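Diary > 2022 > The cold months

December 9, 2022

Woke at five with a line of hymn stuck in my head and no idea which hymn. Second alto, definitely. The trouble with singing second alto is that you go about all day humming something no one else would recognise as a tune.

We have the winter concert in the Wallemar hall, which seats 132 if the fire door is kept clear and rather more if Saranya Rajan is on the door. She has sold almost 500 raffle tickets, largely to people who have no intention of hearing us. I bought 40 myself in a weak moment in October and have been finding them in coat pockets ever since, like bus tickets from a city I don't remember visiting.

Rehearsal last night was poor. Min-kyu Kang wants the Lapiņa piece slower. We had only just got it fast. He stopped us at bar 44 and asked what we thought the word meant, and there was a long silence of the sort I remember from French lessons. It's Latvian. None of us has the faintest idea what the word means. The tenors offered "snow". Min-kyu said it was not snow. He didn't say what it was, and I have my suspicions about that.

After which we did it slower, and it was better, and I was annoyed for the whole of the walk home.

The new scores were meant to come from Genedov before the end of October. I've been polite to them on the telephone so many times that the woman there now asks after my knee. Anyway, a parcel at last. I made tea first, as I wanted to put off finding out that they'd sent the soprano parts again. 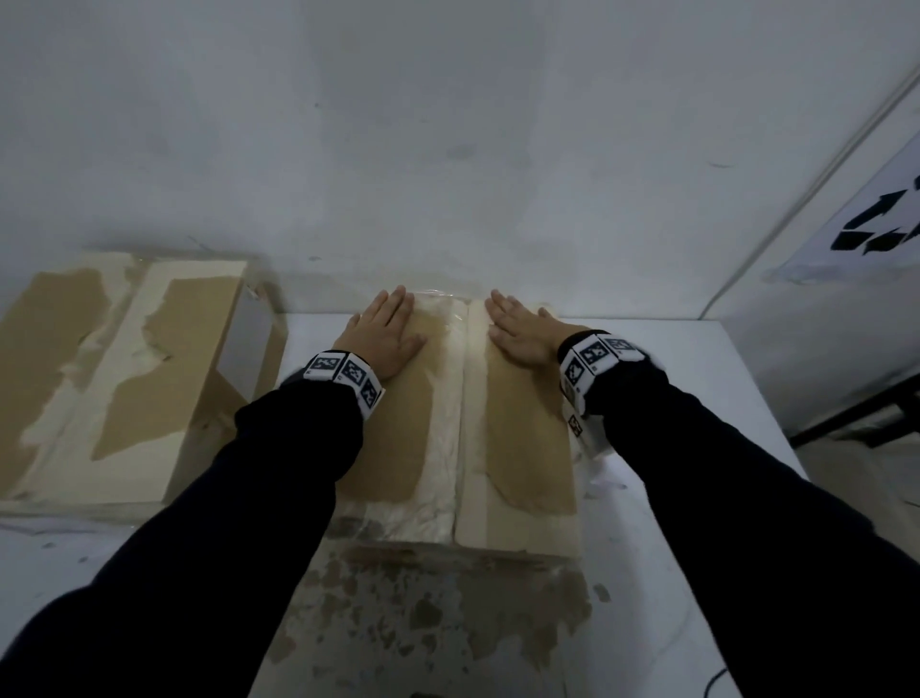 Hands on the box, palms down.

They had not sent the soprano parts again. They had sent the right music in the wrong key, a full tone up, so the sopranos will be thrilled and the basses will discover notes they gave up in their thirties. Rang Genedov. Knee much the same, thank you. They can change them by the spring, when I expect we shall be singing about lambs.

Told Min-kyu, who took it well, meaning he said "ah" and then nothing for so long that I thought we'd been cut off. He is going to play it down a tone at the piano and we are all to look at one note and sing another. I can do that already, though it has never been praised before.

Supper was soup. Afterwards tried on the black skirt from Flellura that I bought for last year's concert, and it does up provided I don't breathe in, a drawback in a singer. There is a safety pin somewhere in this house. Looked in the button tin, the kitchen drawer and the blue jug. Found two raffle tickets and the spare key to the shed.

Bed early, with the Latvian on a bit of card. I still think it's snow.

Back to top | Write to me | All entries © the diarist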